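**Murkdale Robotics Club board > Build & Practice > Two-arm tidy run, where we're at before Friday**

**oluf_h** wrote:

OK so a bunch of you asked in the group chat how the tidy run is going and I'm tired of typing it on my phone, so it goes here. (Hi, it's Oluf Holst, I'm leading the task group this semester. If you're new, hello, come by the lab any evening after 6, bring snacks.)

For the Baidoo Cup we signed up for the two-arm household category. The rules give you a desk, a bin and some stuff, and the robot has to sort it all out with no one touching the controls. We're training on demos, so right now it's mostly people from the club driving the arms by hand and recording. We have 333 good ones. The older teams I talked to say you want up to 1,000 for something this messy, and we do not have the evenings for that, so I want to pick which parts of the run get recorded most.

My vote is for the wrist cameras to do the heavy lifting. The view is ugly and full of our own hardware, but it never moves relative to the gripper, and the model seems to love that.
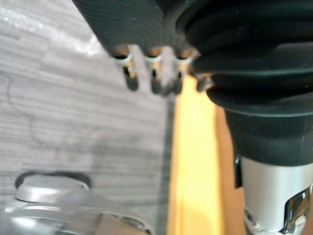 I did a training pass last night with wrist views only and it lined up on small things much better than the one we trained in October with everything mixed together. It was also dumber about where to go next. It would finish one object and just hang there like it forgot why it walked into the kitchen. So I'm not saying drop the head view! I'm saying that if we have to choose what to clean up and label first, it should be wrist.

Thoughts? Be nice, I slept very little.

---

**tess_m** wrote:

I'm going to be nice and also disagree with you completely :)

The hanging there thing IS the problem. Precision on the grab is worth maybe a third of the score, and the rest is whether the robot keeps going. Head view is the only place it gets to see both hands and the bin and the desk at once. When I'm driving I'm basically thinking about where my other hand is the entire time, especially in the part with the big floppy black thing. You hold that up with the left, you reach for the bin with the right, and if you stop paying attention to the left for a second it sags onto the desk and now you've got two problems.

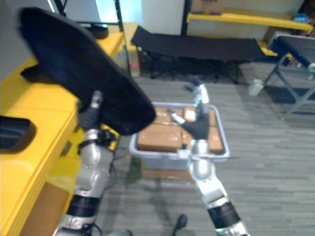 Anyway the boxes are the easy half as far as I'm concerned. They're stiff, they've got flat sides, and they stay where you put them. What eats my time is fabric. I'd say about half my takes got thrown out over fabric, and every one of those was me losing track of it, with the arms working fine.

So my vote: head view first, and record the fabric part way more than anything else.

---

**kobina.a** wrote:

Kobina here (Arthur, the one who keeps fixing the left side). Can I be boring for a second and say that neither of you will have a data problem on Friday if we have a hardware problem on Friday?

Things I'd like done before anybody argues about cameras:

- Wipe the rubber boots. There's dust and lint on the folds and I don't want it getting into anything that slides.
- Check the cables along the left arm. Somebody routed them so they go tight when you reach up high. I'm not naming names. (It was me.)
- Stop parking the arm with the gripper jammed up against the desk. Please.

I also went through the finger on the side that was sticking. Took the cover off, put it back, moved it by hand, and it felt smooth to me. Then I ran the open-close test in Merkum and it threw the same timeout it always does, so I'm starting to think the timeout is in the software and we've been blaming a perfectly good finger since the start of the semester. 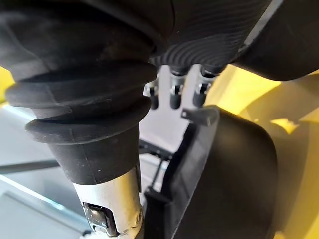

If someone who knows Merkum better than me can look at the settings file, I'd love that. I changed the timeout from one second to 2 and the error went away, which makes me happy and suspicious at the same time.

---

**oluf_h** wrote:

> I changed the timeout from one second to 2 and the error went away

Wait, so all those takes we tossed for "gripper fault" might be fine??

---

**kobina.a** wrote:

Some of them, yeah. I wouldn't just dump them back in the good folder. Someone has to watch them through and see whether the finger closed on the thing before the error came up. I can do a chunk tonight if somebody else takes the rest.

---

**pell_grinder** wrote:

New person, sorry if this is a dumb one. I've driven it twice now and both times I got told to do the black shells on the yellow desk, and nobody told me what a good take looks like. Do you want them picked from the same side every time? Or do you want it mixed up on purpose? I did mine all the same way since I figured consistent was good, and then I read a thing on the Brendska team's page where they said consistent is bad.

---

**tess_m** wrote:

Not dumb at all! We really should have written this down somewhere.

Mix up where they start. Don't mix up how you grab them. So shift the shells a bit between takes, turn them, change the spacing, but always come in low from the front and get the finger around the side before you close. If you come from above you'll slide right off the dome, everybody does it the first night. And go slow at the end. I know it feels silly to creep along for the last inch but the model copies your speed too, and a fast driver makes a robot that bonks things off the desk. 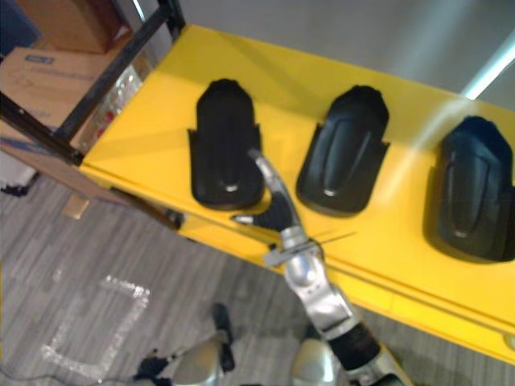 Other thing, when you're on the first shell don't rush because you can see there are more waiting. I did this for a whole evening. My first grabs were all sloppy and my last ones were gorgeous, and guess which ones the model learned the most from.

Oh and keep your feet outside the white tape on the floor when it's running. That one isn't about data.

---

**pell_grinder** wrote:

OK that helps a lot, thank you. I did come from above. I slid right off the dome.

Should I redo mine?

---

**oluf_h** wrote:

Keep them, just put "top grab" in the notes. I'd sooner sort them out later than lose them.

And Tess is right about the approach but I'm going to push back a little on "always from the front." If the judges set the shells down close to the back edge, or with one leaning on another, a front-only robot is going to be stuck. I'd like one in ten takes from the side. I know that's a pain.

---

**tess_m** wrote:

It's a pain and I think it'll make the front grab worse. With the number of takes we've got, I don't think you can teach it two ways in. The Brendska people can say consistent is bad because they have a room full of drivers and a whole summer behind them. We have us.

I'd be fine with it next semester.

---

**jun_on_the_bench** wrote:

I'm with Tess on this one. Last year's team tried to cover every case and the run fell apart on the ordinary one. Some of you weren't here for that, it was grim, we watched it tap the side of the bin for the whole time limit.

Re the cameras though, why is this either/or? The slow part is somebody going through and marking where each grab starts and ends. That mark is a time. You do it once and it works for every view. I can write something that copies the marks over, it'd take me an evening tops.

---

**oluf_h** wrote:

...I was doing it separately for each view.

---

**jun_on_the_bench** wrote:

Oh no.

---

**kobina.a** wrote:

Oluf how long have you been doing that

---

**oluf_h** wrote:

I don't want to talk about it. Jun please write the thing.

OK so where we landed, yell if I got it wrong:

1. Jun does the script, we label from whichever view is easiest and copy over.
2. Kobina and I split the "gripper fault" takes and watch them through. Anything where the grab was good goes in a new folder called `maybe`, and we look at it together before it goes anywhere else.
3. Front grabs only on the shells for now. I lost that one. I'm writing side grabs on the whiteboard for next semester in very large letters.
4. Extra recording time goes to the fabric part. Tess drives, and anyone who wants to learn it sits next to her.
5. Boots get wiped, cables get rerouted.

Still open: the timeout. I don't love leaving it at 2 without knowing why it helps.

---

**tess_m** wrote:

Good list. For 4 I can do any evening but Friday obviously. I want at least one person who's never touched the fabric part, because I've got habits by now and I can't see them anymore.

---

**pell_grinder** wrote:

Me! I'll come. I can be there by 6:30.

---

**mags_v** wrote:

Jumping in on the Merkum thing. I set up that file originally. The one second was a default, I never picked it, and I don't think it was ever meant for a gripper that closes as slowly as ours when you've got the speed turned down. So you're probably fine at 2. But check that the driver page and the playback page both read from the same file, because when I left it they didn't, and you could have a longer timeout when recording and the short one when the robot's on its own.

---

**kobina.a** wrote:

Just looked. They don't read from the same file.

Going to go change the other one now, thank you mags, I owe you a coffee or possibly a car.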